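Talbridge Tool and Kitchen Library
Frequently Asked Questions

Print this page | E-mail this page

What is it, exactly?

A library, minus the books and most of the quiet. Members borrow things they need twice a year and would otherwise store for the other 363 days: preserving pans, hedge trimmers, cake tins shaped like numerals, a carpet cleaner with strong opinions. We have 400 items on the shelves, give or take whatever is currently in Dirnside.

How much does it cost to join?

$64 a year per household. Concession card holders pay half. There are no joining fees, and the card is a bit of laminated cardboard, so please don't expect it to impress anyone at the airport.

How long can I keep something?

Seven days for power tools, 12 for everything else. You can renew once by phone if there's no one waiting. In September there is always someone waiting for the pressure washer. Plan your grime accordingly.

Do I have to clean things before I bring them back?

Yes. We ask this one of ourselves more often than members ask it of us, usually while holding a pasta machine. Brush it, don't soak it. The mower should come back without your lawn.

What about all the small parts?

Keep them together in a bag and tie the top. Any bag will do, and we're not fussy about colour.

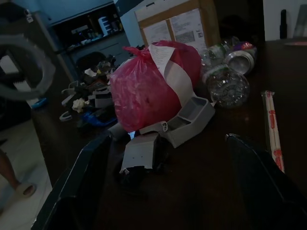

Every item has a parts list taped inside its lid or tucked under its handle. Check it when you collect and again before you return. If the list says four blades and you have three, ring us before you turn the kitchen upside down, as there's a fair chance the last borrower has already owned up.

I broke it. Now what?

Tell us. Things wear out, and a drill that dies of old age in your garage is our problem. A drill that dies in your pond is yours, up to the replacement cost written on your loan slip. Brijesh Bhatia looks after repairs and has heard every possible version of "it was like that when I got it", so you may as well skip to the true one.

Can I borrow the Shukla dehydrator?

You can join the queue. We own one, it's wonderful, and tomato season lasts as long as it lasts. The smaller Suder model is nearly always available and does the same job at a more contemplative pace. Run it overnight and you'll have apple rings by breakfast.

Will you deliver?

No, but the ladders can be collected from the side gate, which saves a lot of awkward manoeuvring past the front counter. Bring a roof rack and a red flag for the overhang. Measure your rooms as well before you choose a length.

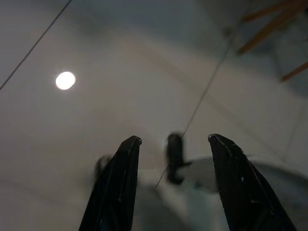 Most houses this side of the river manage with the short stepladder. The extension ladder is for gutters and must be borrowed with its stabiliser bar, even if your uncle never used one.

Do you take donations?

Sometimes! We're after working sewing machines and decent cordless drills. We aren't after bread makers. We have bread makers the way other places have pigeons.

When are you open?

9 am to 1 pm on the days marked on the calendar at the door, and late until 7 pm on the first of those each month. The returns shelf is for returns only, so please don't leave us a bread maker on it.

Related pages
Join or renew your membership
How to book an item
Sharpening afternoons
What we can't lend, and why
Dirnside pick-up point

Contact: front desk, Talbridge Tool and Kitchen Library | © Talbridge Tool and Kitchen Library | Back to top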